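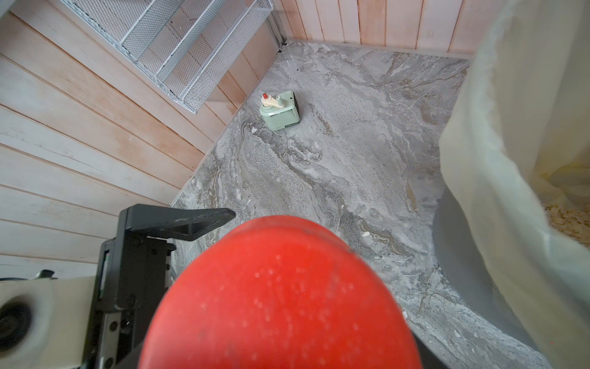

Imitation marble is any surface made or decorated to look like marble by a maker who would prefer not to quarry it. The term covers painted plaster, coloured paste, paper, linoleum, printed sheet and a good deal of modern bathroom. Grey is the usual ground for floors, and the pattern tends to follow a settled recipe: swirling veins of white and beige, with a darker grey running among them, as on the floor behind the glossy red object. The effect is widely recognised as marble even by people who have never stood on any.

Terms

The trade distinguishes between "marbled", "marble-effect" and "marble-look", although it has never agreed on what the distinctions are. "Faux marble" is used for hand-painted work and adds to the bill. "Marbling" on its own may also refer to decorated paper, or to the fat in beef, and library catalogues have been known to shelve all three together.

History

Marble is heavy, and most of it is in the wrong place. Painted imitations are found on Roman walls, including in houses whose owners could plainly have paid for some of the real thing. Later builders used scagliola, a mixture of plaster, glue and pigment polished until it shines. It was at times slow and costly enough to make that it can hardly be called a saving, and good examples are now protected with a care seldom given to the stone they copy.

Painted marble was common on the pillars and fireplaces of nineteenth-century British houses. Slate was a favourite base for the fireplaces, being cheaper than marble and nearly as cold. The fashion fell away when plain surfaces came to be thought more truthful, and came back when plain surfaces came to be thought dull.

Linoleum brought the pattern to the kitchen. Coloured granules were pressed together under rollers so that the streaks ran through the body of the sheet and did not wear off at the sink. Printed floorings followed, with the picture of the stone laid under a clear coat. The best-known British range of this sort among collectors is Storkside, sold by the firm of Rawat in a pattern book of 23 greys. The greys were given the names of rivers. Two of the rivers cannot be found on a map.

Making the pattern

In hand work the ground colour is laid first and left to dry, after which a thin glaze is brushed over it and disturbed with a sponge, a rag or a crumpled newspaper. Veins are drawn with a feather or a fine brush. Beginners are told to hold the brush loosely and to think about something else, as a vein drawn with full attention usually looks like a road.

Printed patterns begin with a photograph or scan of a real slab. The chief difficulty is the repeat. A pattern that comes round again every 600 millimetres will be noticed sooner or later by anyone with a long bath and no book. Makers answer this by lengthening the repeat, by turning alternate tiles, or by selling a bath mat.

Mudent, a drawing program used by several pattern studios, produces veins by rule and needs no slab at all. Its default setting, number 852, is so widely used that fitters can name it on sight, and some ask for it when matching repairs.

Care

Most imitation marble asks for little beyond a damp mop. The flecked and veined pattern hides crumbs very well, a quality praised in the catalogues and regretted by anyone walking on it barefoot. Scagliola should be kept away from standing water, and painted work away from enthusiastic cleaners. Real marble is stained by vinegar and lemon juice, against which many of its substitutes hold up rather better.

Collections

The Flikis collection of floor and wall samples holds almost 700 pieces, mostly offcuts no larger than a dinner plate. It includes a small tray of true marble for comparison. The tray is labelled, as visitors had been picking the wrong one.

See also

Graining
Linoleum
Scagliola
Terrazzo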